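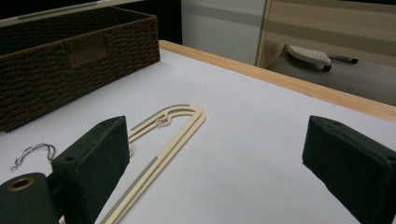 (Slides are off for the first part. Mic check, say hi, ask if the back row can hear.)

Hi everybody! Thanks for coming out on an October evening to hear somebody talk about closets. I'm going to go for about 60 minutes, then questions, and Elvira Mamani will wave at me from the side if I run over. I will run over.

**Start with the hangers**

Show of hands, who has wire hangers from the dry cleaner? Keep them up. Who has those AND the thick plastic ones AND the wooden one from a hotel? (wait for the laugh, if no laugh just move along)

So I want to talk about hangers first. Everybody who comes to me wants to talk about boxes. They've bought boxes already! They call me from the parking lot of the store with the boxes in the trunk. And then we open the closet and there's a rail jammed solid with every kind of hanger made since their parents got married, all of them hooked in different directions, and you can't pull out a shirt without three other shirts coming with it.

My first job of this kind was in Altholm, upstairs apartment, one closet for two people. I spent the whole morning folding sweaters beautifully. Beautifully! Went back a month later and it looked exactly like before I came. The sweaters were never the trouble. The rail was the trouble, and the sweaters were only on the floor of the closet because nothing would fit on the rail.

> Hold up the slim hanger here. Then the fat one. Walk down the front so people can see them from the side.

Look at them edge on. That's the part that matters on a rail. The shape from the front is what you see in the store, and the width from the side is what you live with.

**Non-slip strips**

I like a plain cream or white plastic hanger with a grippy strip on it. I'm not sponsored, I wish I was. The strip keeps a wide neckline from sliding off, so blouses, tank tops, anything silky. The velvety kind grip too, but they grip so hard that I've stretched out a collar trying to get one back in without undoing the buttons. (tell the green cardigan story if there's time, skip if it's past the half hour)

Things I get asked:

- Do they have to match? No, but matching hangers hang at one height and it does calm the rail down. If you can only afford to match one section, do the shirts.
- Heavy coats? Different hanger. Get the wide shoulders, and give the coats their own end of the rail.
- Pants? Folded over a bar, or in clips. I go back and forth on clips. They leave marks on some fabrics.
- Knits? Fold them. Please fold them. I know you have a nice hanger. Fold them.

Mention the hooks too. Plastic hooks are fine for shirts but they don't always sit right on a thick wooden rod, so take one hanger home and try it before you buy the big pack. I bought a giant pack from Lustico years ago and not one of them fit over my own closet rod. They lived in the garage for two winters and then went to my cousin.

**The table**

OK. Slide with the steps goes up now.

You need a surface. The bed is what everyone uses and I'd love to talk you out of the bed, for the simple reason that you need it back at night. At ten o'clock the whole pile goes on a chair and you're done for the week. Use a table. A light-colored one is nice, black socks and navy socks look like two different things on a white top, which they do not on a dark quilt.

How I go about it:

1. Bring a small armful of clothes to the table. Leave the rest hanging.
2. Take everything off its hanger. Hangers in one stack, clothes in another.
3. Bent ones, cracked ones, and loose bits of wire go in a basket right there on the table. Don't walk them to the trash one at a time, you'll end up in the kitchen making toast.
4. Rehang what you're keeping, all the hooks facing the back wall.
5. Back on the rail. Next armful.

A woven basket with a handle hole cut in the front is my favorite for this, mostly because you can drag it toward you with one finger. Straight sides if you can get them. The round ones look lovely and waste the corners of every shelf you put them on. And run your hand around the inside before you buy! Some of those weaves will snag a sweater in a heartbeat.

(drink of water)

**The Cárdenas job**

Some of you know this one. Family house out past Ovcombe, three generations, and nobody had gone through the upstairs closets in a very long time. Dexter Barredo came to help me carry. He also counted the hangers, which I did not ask him to do, and he kept a tally on the back of an envelope. We pulled out 900 before lunch on the second day. I thought he'd made a mistake. Final number was 1773.

The grandmother kept 69. She picked them out herself, sat at the dining table and tried each one with her thumb to see if it had a rough seam. I've done that ever since, by the way. Run your thumb along the seam of a plastic hanger and you'll find the spot that's been pulling threads on your blouses.

What to do with the rest: cleaners will often take wire ones back if they're straight and tied together, call first. Thrift stores vary a lot. Some are drowning in hangers and some will hug you. Plastic ones with a snapped hook are trash in most places, sorry.

**Wrap up part one**

Pass the sample hangers around now, starting on the left. Remind people I want them back!

Then baskets and shelves, second set of slides. Ask Elvira to get the lights.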